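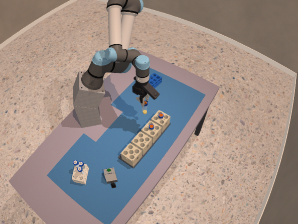 Unit 4. Sample handling and the people who used to do it

Handout to go with the second half of the session. Read it before the seminar and bring the Murnia job sheets with you, because we will be marking them up.

4.1 The case

Lavico runs a testing laboratory at Cisternas. Tubes and vials come in from clinics and farms, get booked in, sorted into racks, tested and stored. Until recently the sorting was done by hand at a long bench by a team of seven. The firm then bought an arm and gripper system from Seswood, with a planning simulation to go with it. The simulation is what managers were shown, and it is what you have at the top of this handout: one arm on a pedestal, a vial in the gripper, four beige racks in a row, a small white rack holding three more vials.

I want you to look at it the way a lab assistant would. The two front racks in the row are empty. The two behind them have one vial each. It is a very quiet bench. Anyone who has worked a morning intake will tell you that the bench never looks like that at the hour when it matters, and the business case was written for that hour.

4.2 What was promised

The proposal gave a figure of 3,000 vials a day handled by hand and 3,595 with the arm. Farías (see 4.5) went back to the daily logs and found that the first figure was a good day in a busy month. The second came from the simulation and assumed that every vial arrived upright, capped, labelled and of a known size.

Ask of any such figure:
Who measured it, and over how long?
What counted as "handled"?
Which jobs were left out because the machine does not do them?
Did anyone on the bench see it before it was signed off?

The last question had an easy answer at Cisternas. They did not.

4.3 What the arm took over and what it left

Taken over: picking up a vial, moving it, putting it down in a rack.

Left with people: unpacking, wiping, checking labels against the form, straightening crooked caps, taking out odd sizes, loading the racks for the arm, clearing stoppages, and phoning the clinic when the name on the tube and the name on the paper do not agree.

Read the second list again. Most of it was never in anybody's job description. The old sheets say "sort samples", two words, and all the rest was folded inside them. When the sorting went to the arm, the sheets were rewritten as if the whole job had gone. Three posts were cut on that basis. The work in the second list went on being done by the four who stayed, and some of it grew, since a person can pick up a tube with a torn label and carry on, while the arm needs somebody to have dealt with it first.

4.4 Pace and attention

Two things the remaining staff raised, both in the interviews.

First, the pace. At the bench people slowed down before a tricky batch and sped up after it. Now the racks have to be ready when the arm is. One assistant said she had "gone from doing the job to feeding it".

Second, the watching. Someone has to be close by for stoppages, and the firm describes this as lighter work. It may be lighter on the wrists – I would not dismiss that, as sore wrists were a real complaint under the old system. But standing near a machine waiting for it to need you is tiring in a way that does not show up on a sickness form, and none of the firm's reports asks about it.

4.5 The one decent piece of evidence

Nicanor Farías, who worked the intake bench before moving to the planning office, logged every stoppage during the first weeks of running. His note is dated May 10, 2021 and is in the reading pack. He recorded 1,687 vials set aside for a person to deal with, in a period when the monthly report described the system as running "without manual sorting". Both statements can be defended if you are careful enough about the word "sorting". Be ready to say whether you would defend them.

His note has limits. He was one observer, he did not cover nights, and he had known the people he was writing about for years. Use it with the same suspicion you would bring to the Seswood figures.

4.6 For the seminar

Take the Murnia job sheets, which come from a sister site where an arm is planned but not yet fitted. Go through each line and write next to it what a person has to notice in order to do it. Then cross out the lines you think the arm could take. Look at what is left and decide what the grade and the pay ought to be. Last year's group mostly put the grade up. Murnia's own draft puts it down.

Bring one page, handwritten is fine. We will spend the first part of the hour on the lines where you disagree with each other.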